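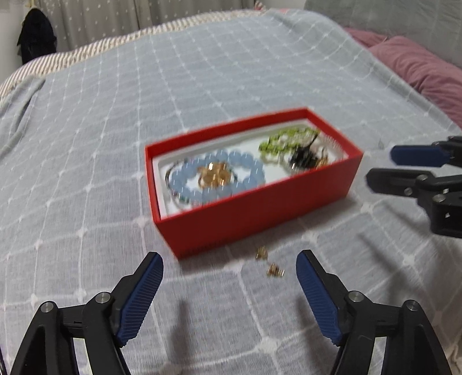

Dear all,

thank you to those who came to the open afternoon at Jernden in August. We had roughly 30 visitors. My answer to Delwyn is under his text.

Delwyn Quinlan wrote:
> I missed the first demonstration. Was it the one with the jewelry box?
> And can the grippers pick up very small things like hair clips?

Yes, it was the jewelry box, with the bracelets in the tray. The task is to bring small gold pieces from the bed cover into the box. Small pieces are difficult on soft cloth — the fingers must come low, but they should not pull the fabric. The Luo team let visitors try with the hand-held grippers, 20 minutes for each group.

The slides from Imum are still missing. I have asked for them two times.

If you want to join the next visit, please write to me before noon tomorrow.

Best regards,
Botond Bárány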